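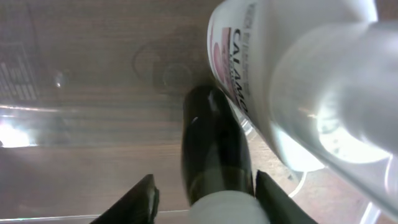 Vector Drawing in Dreteo: Frequently Asked Questions

These are the questions we receive most often from users who are new to Dreteo, or who come to it from Prostix. If your question is not answered on this page, please write to the Cisico support desk. We read the messages every day except Sunday.

What is the difference between a path and a shape?

A path is a line made from nodes, and you can move each node freely. A shape (rectangle, ellipse, star) remembers how it was made, so you can still change the corner radius or the number of points later. When you choose Path > Convert to Path, the shape loses this memory. You can undo the conversion, but only until you close the file.

Why does my line look thinner after I scale the drawing?

Please check the option Scale Line Width in the toolbar. When it is off, the line keeps its width while the object grows, and so the line seems thin. Many users switch it off one time by accident and the program keeps the setting for the next session.

How large can my page be?

The limit is 4000 units on each side. New documents open with 1000 by 1000, and you can change this under File > Page Setup. Objects outside the page are saved with the file – they are only left out of the export. 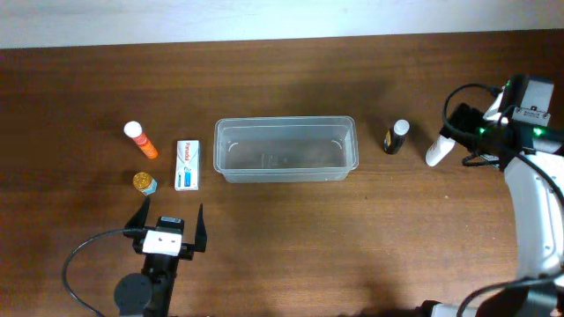

If you want to export them also, select Whole Drawing in the export window in place of Page Only. The file will then have the size of everything you have drawn, including small objects that you forgot far from the page. Edit > Select Outside Page is helpful for finding these.

Can I open my Prostix files?

Yes, from Dreteo version 2. Layers, groups and plain colors are imported correctly. Gradients with more than two colors are changed to bitmaps, and text becomes paths if you do not have the same font installed.

The program shows "Error 2276" when I save. What should I do?

This message means that the folder is read-only. Save the drawing in another folder with File > Save As, and then check the permissions of the first one. Your drawing stays open and is not damaged.

What is Villa, and do I need it?

Villa is the free collection of brushes and symbols. It is a separate download, and Dreteo works well without it. After you install it, restart the program and look in the Symbols panel – it does not appear in the Brushes menu until you have opened this panel one time.

Is there a printed manual?

No. The manual is available as a PDF from the Help menu, and the next revision is planned for October.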